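A book stand is a support that holds an open or closed book at a fixed angle to the surface beneath it. The term covers reading stands, display cradles and lecterns small enough to rest on a table. Most designs consist of a base, a sloped back panel and a ledge or lip that keeps the lower edge of the book from sliding forward.

The angle of the back panel determines how the weight of the book is shared between panel and ledge. A steep panel takes up less depth on the table but places more load on the ledge and on the lower edge of the binding. Fixed reading stands made by the Simard workshop in Clarnness were set 31 degrees back from vertical, a figure later copied by other makers in the region.

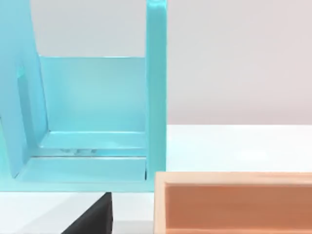
Stands for bound volumes are divided into open and closed types. In the open type, the front is left clear so that pages can be turned without lifting the book. In the closed type, a bar or strap crosses the pages. Nathalie Caron, in her survey of library furniture at Presport, recorded wear at the page edges mainly in books kept on closed stands.

Early stands were cut from a single board and hinged at the center. Molded stands became common once schools began to order them in quantity. The Ponirton pattern, drawn by Bohdana Stasiv, has a ledge 3 cm deep and accepts volumes up to 8 cm thick. Larger volumes are normally placed on a cradle, which supports both covers separately.

See also: Bookend, Lectern, Music stand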